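Posted to the Skovmont Building Users list
10/10/23
From: Premises Office, Skovmont

Dear all,

The Office has received several replies to the June circular on the use of the main hall and its gallery. One of them, sent on behalf of the Lellia group, raises points which concern every hirer. It is quoted below with the sender's agreement, and our answer follows.

> We have the lower floor on most afternoons and would like to leave our
> tables and extension leads in position between bookings. Setting up again
> takes a good part of the first hour. We should also like to know whether
> the step to the raised part of the floor is to be kept clear at all times,
> or only when the public are admitted. Lastly, may visitors watch from the
> gallery while a group is at work below?

On the first point, tables may remain where they are if the next hirer has agreed to this in writing and the Office has been copied in. Leads may not. They are to be unplugged at the wall, coiled and returned to the cupboard at the end of each booking, including where the same group is due back the following day.
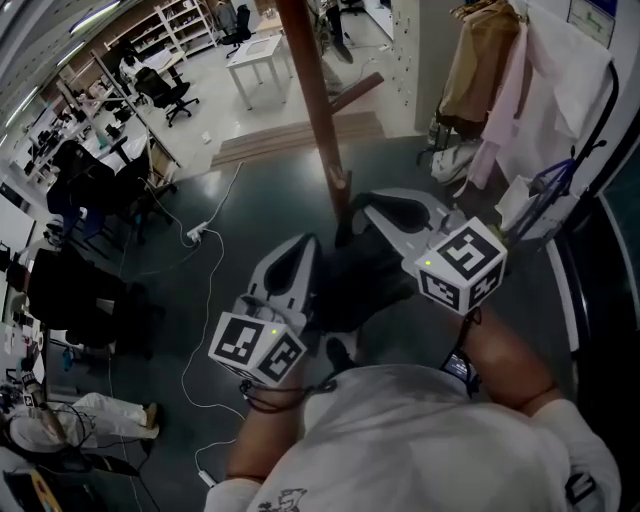
The rule applies equally to leads which a group has brought for itself. These should be labelled with the name of the group and must have been tested within the past year. Anell, who carry out the testing for the building, will add hirers' own leads to their next visit if a list reaches us beforehand. Please do not plug one extension into another.

On the second point, the step is to be kept clear at all times. It is low and easily missed by anyone carrying a load, and nothing should be stored on it or leant against it. Where a lead must pass from one level to the other, please use the rubber cover strips. There are 3 of these in the cupboard, and Polat have been asked to quote for more.
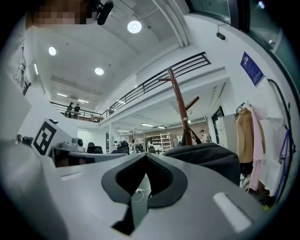 The gallery has been the subject of some correspondence already. Visitors may watch from it while the floor is in use, provided that the group below has been told and has raised no objection. The limit remains 60 persons. Two people standing together at the railing can follow the work on the floor quite comfortably through the bars, and we would ask larger parties to spread themselves along the balcony in the same fashion — bags, cups and coats are not to be placed on the rail.

Hirers are reminded that the ceiling lights are to be switched off by the last group to leave. The shelving on the ground floor is for shared use, and items left there without a label may be removed.

Further comments should be sent to the list and not to the booking desk.

Premises Office
Skovmont

Recent messages on this list
Use of the main hall and gallery: June circular
Testing of portable equipment by Anell
Polat: quotation for cover strips
Lellia group: change of afternoon bookings
Keys to the lead cupboard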